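11/8/25
By Rosine Picard

4. Reading the appeals

OK, so now we get to the part I enjoyed most, the appeals themselves. By an appeal I mean the bit near the bottom of a crime story where the police ask people to come forward (anyone who was in the area, anyone with dashcam footage, you know the wording). I said in Section 3 that the full set holds 2,649 stories from local papers and news sites in Clesden, Stockdale and Detden. I read the appeal in every single one of them. It took most of a winter, and I would do it again, though maybe with better lighting.

4.1 How I sorted them

I started with a very simple scheme. Each appeal went into one of two piles, open or narrow. An open appeal asks for "any information." A narrow one asks for something you could say yes or no to, like whether you saw a gray van turn out of a particular street before midnight. I figured this would be easy and I was wrong within the first afternoon. Plenty of appeals begin open and then tighten up, so you get a line for the whole town followed by a line that can only be meant for one bus driver.

Beverley Bloxham and I argued over these for a while. She wanted a third pile. I held out, mostly out of stubbornness, and then gave in, and the third pile (mixed) is now the biggest in the study. To check that we were sorting the same way, we each took the same 100 stories and coded them without talking. We disagreed on 13. Nearly all of those were short pieces where the appeal had been squeezed into the same sentence as the arrest, so it was hard to say where one stopped and the other started. We talked those through one by one and wrote down the rule we ended up using, and the rules are in the appendix in the order we made them. Some of them look fussy. Rule 6 is entirely my fault.

4.2 Where the appeal sits

In the Clesden stories the appeal is almost always last. You read what happened, you read who was arrested, you read that the family has been told, and then you get the phone number. Stockdale does it that way too, but the Stockdale editors like to break it out under its own little heading, and I love them for it because it made my life so much easier. Detden is the odd one. There the appeal can turn up in the second paragraph, before the reader even knows which street we are on!

I asked Dorothy Penrose about that, as she spent years on a news desk there, and her answer was pretty plain. Web stories get trimmed from the bottom when they're picked up by other sites, and her desk got tired of seeing the number vanish. So they moved it up. I had written two pages of theory about reader attention before that conversation, and I have taken them out.

Moving it up does change how the story reads, though. When the request comes early, the details after it start to feel like clues. You read the time and the place as things you might be able to help with. When it comes last, you have already read the whole thing as news, something that happened to other people, and the request feels tacked on. I can't show from these stories that early appeals get more calls. I have no call data and I want to be really clear about that. What I can say is that the stories are written differently around them, with more clock times and more street names, and with fewer adjectives about how shocked everyone was.

4.3 Describing people and things

The narrow appeals are full of description, and this is where the wording gets slippery. People get a height, a build, hair, and clothes, pretty much in that order, in all three towns. The height is usually a range. The clothes are usually dark. If I had to draw the average person sought by police in my sample, I would draw a medium-height shadow in a hooded top.

Things get treated with more care than people do, which surprised me. A bag will have a color, a size, a strap, a zipper. A bicycle gets a whole paragraph. One Stockdale appeal from September spends longer on a missing toolbox than on the man seen carrying it.

Color is the real trouble spot. Tan, beige, sand, fawn, camel: I found all of them used for coats and bags and blankets, and in a few cases two of them were used for the same item in follow-up stories on the same case. Chelsea Tindall, who did a lot of the second reading with me, started keeping a list of these pairs. I would call the cloth in Figure 2 tan, with a lighter beige where the underside shows, and I wouldn't fight anyone who wanted just one word for the whole thing. A newspaper has to pick, and whatever it picks is what the reader goes looking for. If the first story says beige and the later one says brown, a reader who saw something sandy-colored may well decide twice over that it wasn't the right one.

The other habit worth noting is the small detail saved for the end of the sentence. A tag, a patch, a broken buckle. These come after the color and the size, often after a comma, and they are the details I remembered days later. Pauline Tindall (yes, they're related, they came as a set) pointed out that these endings get cut first when the story is shortened for the front page of the site. I went back and looked, and she was right about the Clesden pieces. In the Detden pieces the detail tends to survive, I suspect for the same reason the phone number does.

I should say one thing about arrests. Once a person has been arrested, the appeal goes soft. The descriptions drop out, understandably, and we go back to "any information." Saller treats this as plain legal caution, and I mostly agree, but the softening starts a little before the arrest is reported in a fair number of my cases. Some of that may be timing, with a story held for a few hours and then updated. I kept only the last version of each story, so I can't untangle it.

Figure 2. Crumpled tan cloth on a dark green tabletop, with a red and black robot arm above. 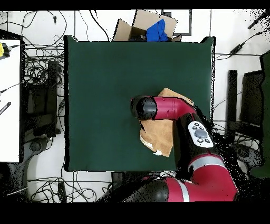
4.4 Follow-up stories

Most cases in the sample get one story and then silence. When there is a follow-up, the appeal is usually copied over word for word, right down to the comma mistakes, and I used those mistakes to match stories I would otherwise have missed. A handful do get rewritten. In those, the new appeal is nearly always narrower than the first, with a shorter stretch of time and a named road. Beverley reads this as the police learning more. I read it that way too for the Stockdale cases, where the rest of the story has grown along with it, but in Clesden the new wording often arrives in a story that otherwise hasn't changed at all. I come back to those in Section 5, with the full text of each pair side by side.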